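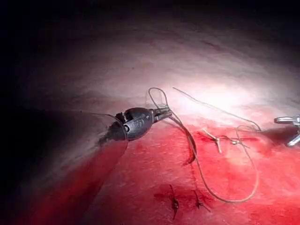
Thread on the Postov water concession, for anyone who enjoys reading a contract and then lying down for a while.

May 26, 2021

So. The town of Postov signed away its waterworks to a company called Vetmont. The deal runs to 149 pages. Council had it for one evening before the vote. I read slowly, so it took me three weeks and most of a printer cartridge.

The sales pitch was that Postov had no money for new pipes and Vetmont did. Fair enough. Pipes cost money. Please hold on to that thought until we get to who paid for the pipes.

Page 12: Vetmont will "arrange financing" for the pipes. Arrange is a lovely word. I can arrange a dinner too, if you're buying.

The financing turned out to be a loan from the Pliltemeo fund. The borrower is the concession company. The guarantor, in case the concession company has a bad year, is the town of Postov. Which had no money, you'll recall.

Now the rates. Water bills went up 55 percent in the first two years. The contract calls this "tariff normalization." My landlord should look into that one. 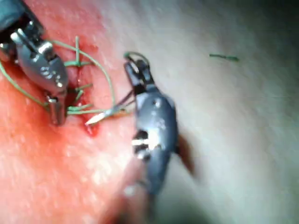
Needle driver and grasper at a sutured incision.

There's a hardship discount, to be fair. 2406 households applied. The form asks for a copy of your last paid water bill. If you could pay the last bill, are you in hardship? Vetmont's help line has thoughts on this, between songs.

A few of you asked about the guaranteed return. Page 88. If people use less water than forecast, the town makes up the difference. So when bills go up and people take shorter showers, Postov sends Vetmont a check for the showers they didn't take.

Who wrote the forecast? Consultants called Pietrzak. Who hired Pietrzak? The town, on paper. Who paid the invoice? See Annex F, which is listed in the table of contents and missing from the public copy. I've asked for it twice.

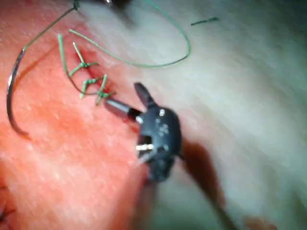 The first request was denied because Annex F is commercially sensitive. The second was denied because it doesn't exist. I've written back to ask which one they'd like to keep.

Somebody in the replies says the town can just cancel. Sure. Page 131 has a formula for that. It adds up all the profit Vetmont would have made through the end of the contract and hands it over now. On my math that's almost 400 times what the town spends on its library in a year. Small library, but still.

And if there's a dispute it doesn't go to a court anyone in Postov could take a bus to. It goes to private arbitration, behind closed doors, in a city with much better restaurants. Each side covers its own lawyers. One side gets to put its lawyers on the water bill (page 134, second paragraph).

Things I'd like, in no special order – Annex F, the loan terms from Pliltemeo, and the name of whoever came up with "normalization."

Things on the calendar: the concession comes up for its five-year review in November. The public gets to comment. Comments must be filed in person, on paper, at the Vetmont office, which closes at three.

If you live in Postov and have old bills from before the handover, please send me scans. Both sides of the page, since the fees are on the back.

To the person asking if the water at least tastes better: opinions differ on my street. The new meters are very nice, though.

More when they answer my letter.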